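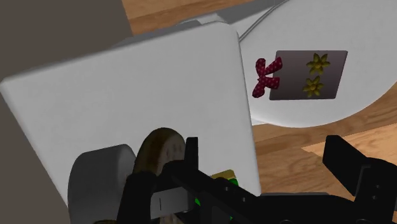
Wrist view in sim, parallel gripper over the cistern lid. Bathroom tidy-up scene, gripper comparison.

Spent most of March comparing two sets of fingertips on one simulated arm. Same controller, same scenes, same grasp planner. Only the finger geometry and the pad friction change. Notes follow, mainly so I can find them again.

Set A is the Rident narrow tip. Slim, flat, short pad. Set B is the Makris wide pad, with a longer contact patch and a slight taper. I modelled both from the drawings and left the stroke alone.

The task is dull on purpose. Pick one item off the lid of a toilet tank, move it, let go. The lid is smooth and shallow, so an item nudged during the approach has very little room before it goes over the edge.

1,000 attempts per fingertip, split evenly over the layouts. An attempt fails if the item leaves the lid before it is lifted, or if it slips more than 6 mm in the grasp afterwards. I log the two separately. They have different causes and I got nowhere while they were in one column.

Wide pad: fewer slips, more knock-offs. Narrow tip: the reverse. I expected that much. I did not expect the knock-offs to bunch up so heavily on items with a close neighbour. With clear space on both sides the two sets can't be told apart.

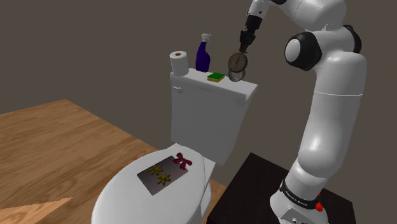 Round, flat items standing near one another are the worst case for either set. The planner likes a grasp across the rim, and the rim gives a pad very little to press on. The narrow tip gets in cleanly and then the item rotates about the contact line. The wide pad resists the rotation if it gets in at all.

Sponge: easy for both, with a caveat. The simulated sponge is a rigid body, so I don't trust that result and have left it out of the totals. Soft contact is a separate job.

Spray bottle: depends almost entirely on grasp height. Low on the body is fine. Near the neck the planner sometimes picks the trigger as a surface, and then the pads meet at an angle. I have masked the trigger for now. Crude, but it applies equally to both sets.

Cameras. One on the wrist, one fixed and looking across at the arm. The wrist view is good until the last part of the approach, when the fingers cover a lot of what you want to see. The fixed view has the opposite problem: fine for the approach, poor for judging the gap between a fingertip and the lid.

Tried wrist only, fixed only, then both through the Trokulano pose estimator. Both together was best. Wrist only came a close second. Fixed only was poor enough that I stopped it early on Wednesday and used the machine for something else.

Controller: Durnska impedance mode, stiffness turned down along the vertical axis for the last 12 mm of descent. With it stiff all the way, any error in lid height turns into a hard press. Too soft and the tips wander sideways on contact. The present value is a compromise and I have not tuned it per fingertip, which may be slightly unfair to the wide pad.

Closing speed mattered more than I'd allowed for. Halving it removed a good share of the narrow tip's slips and cost very little time per attempt. I'd change that before buying different fingers.

Still to do: rerun the 11 layouts where the seeds didn't match between sets, add a soft sponge, and try a narrow tip with the wide pad's surface material. That last one should separate shape from friction, and I ought to have run it first.

Config files go up once the reruns finish. If you have friction values for either pad against glazed ceramic, measured and not copied from a table, please send them over.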